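Open day at Husmont puts simulated robot arm through its paces

Visitors to the Husmont workshop in August got a close look at how a robot arm is tested before anyone switches on the real thing. The center opened its doors for an afternoon of demonstrations, most of them run on a large screen in the main hall.

The work shown was part of Breltovum, a project that builds simulated rooms for trying out household tasks. The arm in the simulation moves through a room with a table and a wood floor, and the operators can change the layout between attempts.

"We can run 3,000 attempts overnight and look at the bad ones in the morning," said Chanida Rojanasak, who leads the project. "On the real arm we would still be picking things up off the floor."

Organizers said 271 people signed in at the front desk, many of them families from the neighborhood. A group from the evening electronics course came at 3 p.m. and stayed until closing.

Rattana Nakpan ran the controls for most of the afternoon. She switched between a wide view of the arm and a close view of the gripper, and stopped the simulation whenever someone had a question. Several visitors asked why the objects looked so plain. Nakpan said the team spends its time on shapes and contact, and that surface detail comes later if a task calls for it.

Children were allowed to steer the arm with a handheld controller in turns of six minutes. The line ran out to the hallway by late afternoon, and staff added a second station.

Oranuch Sangkhawat came with her two sons and said she had expected to see a machine on wheels. "They liked being able to stop it and look at it from the other side," she said. "I liked that nothing could get broken."

Nuanchan Chantharasri gave a short talk on how the simulated gripper is compared with measurements taken in the lab. The joints match well, she said, but friction at the fingertips is still being worked on. A first set of 1,000 test runs will be shared with partner schools this fall.

Both views come from the Breltovum simulation: the gripper up close, then the arm over the table. 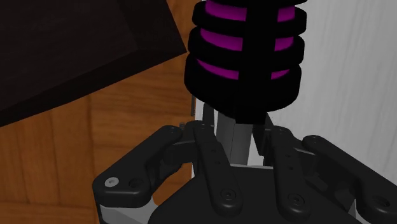
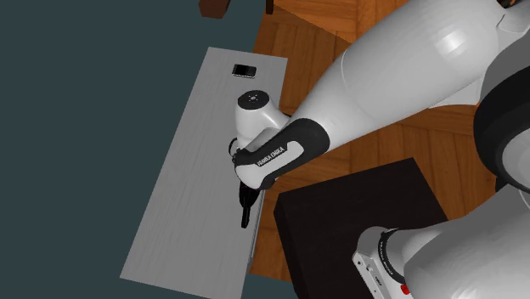 Next open day

Husmont plans to hold another open day in the spring. Admission will again be free. School groups should contact Jaruwan Luangrath at the front office to reserve a time at the controls.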